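Teardown demos, is 181 enough?

hurnov_4
Robot arm, one Dell tower, CPU in its cradle on the tray, socket open. We have 181 demos and want 3000.
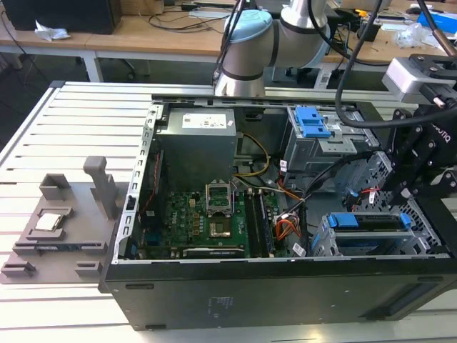

Re: Teardown demos, is 181 enough?

dudek
3000 of the same case in the same spot? It'll learn your table – nothing else.

urent
Disagree. I'd stop at 1450 and test.

dudek
Test on what? Same Dell again, RAM in the tray slot this time.

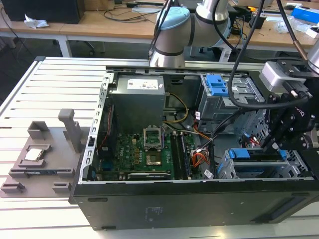

CPU and RAM module in the tray, gripper by the lower drive bay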